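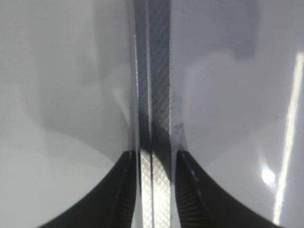

Ticket 639
Subject: Booking calendar showing events an hour out
Opened: 6 February 2018
Raised by: Nabila Purba, Stidgate office
Status: Closed

Original report

Meetings I put into the shared calendar from my desktop show an hour later for everyone in Trimness. A meeting I booked for 10:00 appears as 11:00 on their side. If they book one, I see it an hour early. Room bookings are affected too, and we had two groups turn up for the Taler room at the same time this morning. My phone shows the right times. I have restarted twice and signed out and back in.

Reply 1 – support

Thanks, Nabila. Please check the clock in the corner of your desktop screen and tell us if it matches your phone. Then open the calendar, go to Settings, then Region, and send us what it says under Time zone. Please don't move any meetings by hand yet.

Reply 2 – Nabila Purba

The clock matches my phone. Time zone in the calendar says London. I asked two people in Trimness and theirs says London as well. One of them has the box ticked for "Adjust for daylight saving" and mine is not ticked, but it's February so I didn't think that would matter.

Reply 3 – support

It shouldn't matter in winter, but please leave it alone for now. We have looked at the server log. Events made from your desktop are being saved with a fixed offset of minus one hour and no zone name. Events made from your phone carry the zone name properly. That points to the desktop add-in and not your account.

Could you open the add-in, choose About, and send the version number?

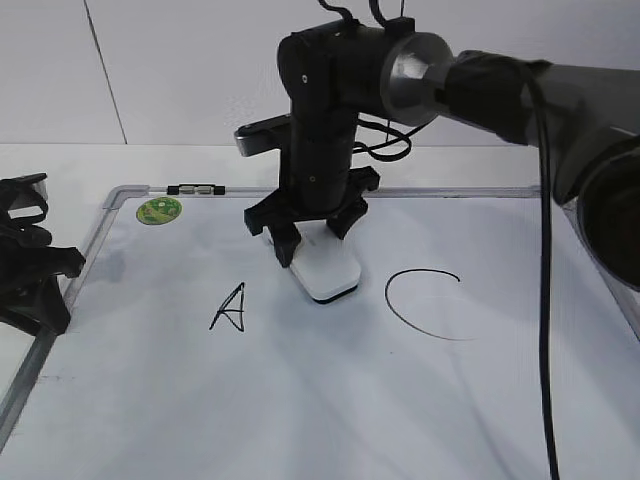 Reply 4 – Nabila Purba

It says version 11. The person next to me has 12 and her bookings are fine. I don't remember being asked to update.

Reply 5 – support

Version 11 was replaced in October. The update was sent to all desktops, but yours was listed as failed and didn't try again. The log gives error 78, meaning the old copy was open when the installer ran.

To fix it:

1. Close the calendar and your mail program.
2. Open Programs, find Setiawan Calendar Add-in and remove it.
3. Restart.
4. Open the software page and install version 12.
5. Open the calendar and make a test event for tomorrow at 10:00. Invite one person in Trimness.

If step 2 says the program is in use, look for it in the tray by the clock and quit it from there.

Reply 6 – Nabila Purba

Step 2 did say it was in use. Quit it from the tray and it then came off. Version 12 is on. Test event shows 10:00 for me and 10:00 in Trimness. The old meetings are still wrong though, and some of them repeat every week until the summer.

Reply 7 – support

That's expected – the new version only affects events made after it was installed. We found 50 events saved with the wrong offset and have run the repair on them from our end. Nobody will get a fresh invitation. Anything you had already moved by hand may now be an hour out the other way, so please check those.

Reply 8 – Nabila Purba

I had moved three before I read your first message. All put right now. The weekly ones look correct as far as June. Room list is fine too. Happy for this to be closed.

Closing note – support

Cause: outdated desktop add-in, failed update not retried. Fixed by reinstalling and repairing saved events. Separate ticket raised to list any other desktops still on version 11.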